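The laundry at Dusham has been washing other people's clothes for longer than most of its staff have been alive, and on a Friday morning it still smells the way you'd hope, of warm cotton and somebody's toast. What has changed is the folding. In December the owners began teaching machines to do it, starting with T-shirts and jeans, and the people who had always done that job were asked to show them how.

They weren't all keen, as you can imagine. Folding is dull work — roughly 200 pieces on an ordinary shift — but it is also when the talking gets done, and several of the women told me they'd feared losing the chat more than the chore.

Six months on, three of them spend their mornings at the training tables and their afternoons on repairs and awkward items, the pleated skirts and christening gowns that still want a patient pair of hands. Their hours are the same, and their wrists, I was told more than once, are a good deal happier.

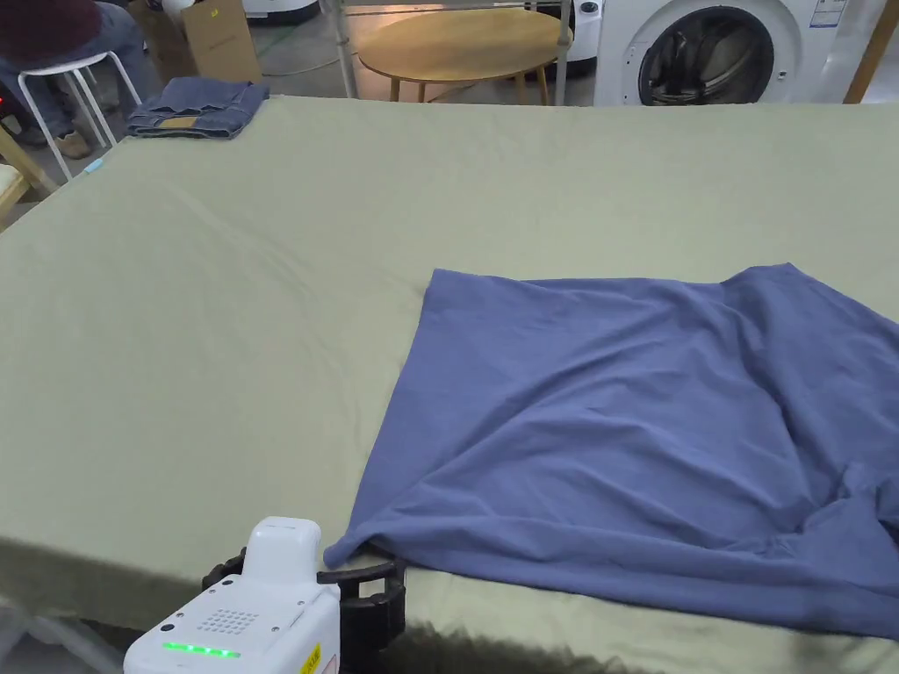
The pay took longer to settle. Teaching turned out to be tiring in its own way, all that doing the same sleeve again and again, and it was spring before it earned them a better rate. Next come the fitted sheets, and there is already a fair bit of laughing about those over tea.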